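Section 4. Tops and jackets: laying out and folding

Dewan laundry guide, guest rooms. Questions to Menaka Sheikh, ext. 84.

Before you start: clear the bed, blanket stays on. Pockets empty. Check cuffs and hem for damp, ribbed parts dry last.

1. Shake out once, hard. Hold by the shoulders.
2. Lay on the blanket, front up. Zip or buttons closed if it has them.
3. Take the hem at both corners. Pull gently till the bottom edge is straight. Dont yank, ribbing stretches and stays streched.
4. Smooth upward from hem to collar. Flat hand.

Note: a light body with a dark ribbed hem gets washed with lights, cold. See Section 2.

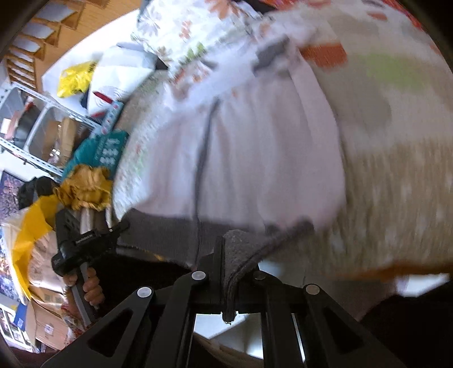 Can I fold it if the hem is still a little damp?
Hang it for an hour first, then start again from step 1.

5. Sleeves in, one at a time, straight across the back. For this flip the garment face down. Cuffs should not stick out past the side.
6. Sides in to the middle. Same width both sides.
7. Hem up to the collar. Thick hem? Fold in thirds instead, stacks better.
8. Turn over, collar facing you. Onto the shelf.

CAUTION: No hot iron on ribbed cuffs or hems. Low steam only, cloth in between.

CAUTION: Zippers snag knitted blankets. Close all the way before step 2.

Missing buttons, loose seams: bag it, tag 11, leave for Hefin Gittins. Do not fold.

Next: Section 5, Trousers.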